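Simulated demos for a hand policy: is my wrist view any use?

Posted in Robot Learning Help
Asked by benchrat_ty, August

I'm collecting examples in simulation for a small imitation learning project. The arm is at the Wendwood lab and the sim model of it was made before I joined. So far I have 50 demos of one task, all driven by me with a space mouse. The policy trains without errors, but when I run it in the sim it reaches to the wrong spot nearly every time.

I record two camera views plus joint angles. One camera looks at the whole cell from the side and I'm happy with that one. The other is fixed to the arm, and I'm less sure about it. One saved image from that camera, taken from demo 3:

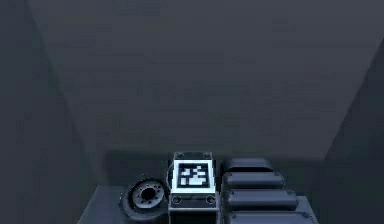
Arm camera view, sim, default lighting

Most of what it gets is gray wall. The marker block and the rounded segments sit at the very bottom, and the lower part of them is out of view. The marker was put on the model so the sim would match the real arm for calibration. I don't use it in training.

Things I'd like to know before I record more:

Should I move the camera and start over, or can I keep the 50 demos and drop this view? Does the marker hurt anything if it's in every image? And do the walls need to look like something?

I'm using the Kutix recorder with default settings, if that matters.

12 comments

Ikhsan Hutapea

Don't start over yet. If you logged joint angles and object poses at every step, you can replay the demos in the sim with the camera somewhere else and save new images. You don't have to drive the arm again. I did this with a set of similar size and it took an afternoon, mostly waiting on rendering.

Before you do that, train once with the side camera only. It's cheap and it tells you whether the arm view is the problem. If the reach is still off, look at your action labels. Kutix saves the commanded position by default, and if your training script treats that as the measured position you get a steady offset. I lost a week to that one.

On the camera, tilt it down until the hand and the place it's going to touch are both in view. In your image the brightest, sharpest thing is the marker, and it's close to the bottom. Everything above it is plain wall. There isn't much there for the policy to tell one moment from another.

The marker itself I would leave on if the real arm has it. If the real one comes off after calibration, take it off in the sim too and render again.

Plain walls are fine for a first try. If you plan to move to the real arm, change the wall shade and the light from one demo to the next when you replay. Three or four versions of each demo is plenty to start with.

Edit: check that the replay lands in the same end pose as the original. Contacts can drift if the time step is different.

31 people found this helpful

verhoeven_fan

More data. 50 is nothing. We used a Verhoeven arm and didn't see anything decent until we had a lot more than that, don't remember the number. Also try a bigger image size.

2 people found this helpful

mossy_gantry

Agree with Ikhsan about replaying. One thing to add is that you should look at the images after they're resized for training. The recorder may save full size, but the loader I use (Trudari) does a center crop unless you turn it off. Your arm parts are all along the bottom, so a center crop could remove a good part of them and leave you with wall. Dump one batch to disk and open some 3 of them.

Also vary the start pose. If every demo begins from the same place the policy can learn the timing of the motion and pay little attention to the cameras. That would look a lot like what you describe.

9 people found this helpful

benchrat_ty

Thanks. The crop was on. I'm turning it off and will run the side camera by itself tonight, then replay with the camera tilted. Object poses were logged, so that part should be OK.

Related
How many demos for a simple pick task?
Space mouse or keyboard for sim teleop
Kutix: commanded vs. measured joint position
Replay drifts after changing the time step
Keeping calibration markers on during training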